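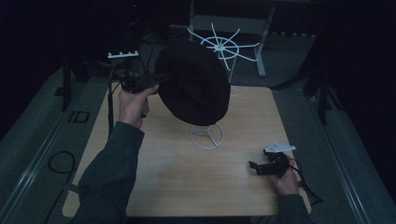 Le grand béret brun, au-dessus de la table en bois clair.

Je me suis remise au tricot en octobre, après des années sans toucher une aiguille, et je ne pensais pas y prendre autant de plaisir ! J'ai commandé 3 pelotes chez Plikby, un gris un peu chiné - très doux, mais il accroche - et me voilà à monter mes mailles tous les soirs, la radio en fond et le thé qui refroidit. J'en suis à mon deuxième bonnet, le premier étant parti chez ma sœur, qui a la tête plus petite que moi. Pour le prochain, je tente les torsades.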